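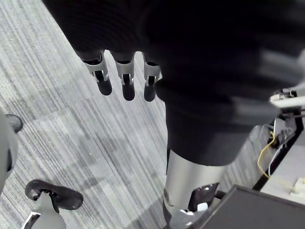 Chapter 8
When the Grip Does Not Let Go

A hand that will not open is among the most common faults in household robots, and one of the least reported. The operator sees a finished task and moves on. Every joint between palm and fingertip, such as the silver bands above the rounded black tips, is a place where a finger can bind.

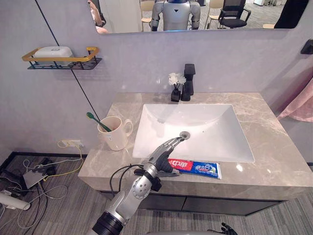 The Loscombe trials recorded 2349 grasps at a bathroom counter and towel bar. In 10 of them the hand stayed closed after the release command - a small share, but five ended with the arm pulling against a fixed object. 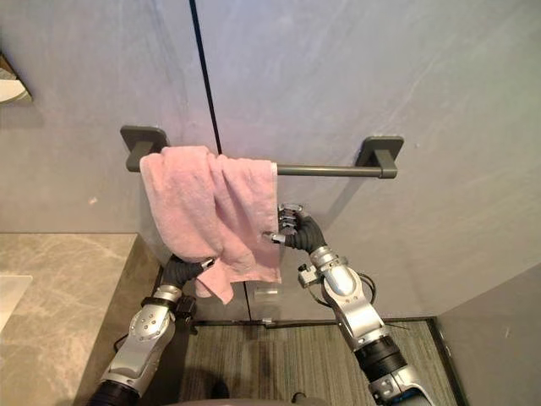
Figure 8.1 Two-handed work on a hanging towel.

Cloth makes the fault harder to detect. It yields as the arm withdraws, so the force reading stays low until the slack is gone. The Corkness stop rule, covered in Section 8.2, therefore limits travel as well as force.

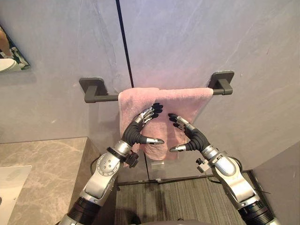

Students should also note the order of shutdown. Cutting power to a closed hand may lock it in place, and a person should not reach between two arms until both have been made safe.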